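4. Setting the water hardness

The Flinell countertop filter leaves the factory set to "medium." Don't trust it. The setting only changes when the cartridge light comes on, and a wrong one will have you buying cartridges early or drinking through a spent one.

1. Dip one test strip in cold tap water for one second. Shake it once.
2. Wait until the color stops changing. The strip packet says 17 seconds. Ours took longer.
3. Match the color to the chart on the packet. If it falls between two squares, take the harder one.
4. Hold RESET until the display shows a number, then press + or — to reach your reading.
5. Let go and leave the buttons alone. The display goes blank when the number is saved.

Note: Your water company may publish a hardness figure. It is an average for a whole district, and your street may be nothing like it. Solange Tavares tested two taps in one building for this guide and got 113 at one and 129 at the other.

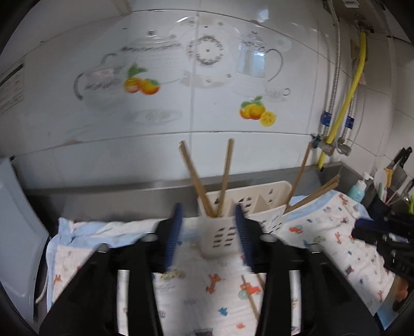

5. First flush

The box says the filter is "ready in minutes." We doubt it. New cartridges shed black carbon dust, and one quick rinse doesn't always clear it.

1. Seat the cartridge and turn it until it clicks.
2. Run cold water through the filter and throw it out.
3. Repeat until a full glass looks clear against white paper.

CAUTION: Never run hot water through the cartridge. Hot water damages the carbon, and the light won't warn you.

Note: The claimed cartridge life is 749 liters. That assumes soft water and steady daily use — few kitchens have both. If the flow drops or the taste comes back, change the cartridge, whatever the light says.

Section revised 28 July 2018, O. Pasichnyk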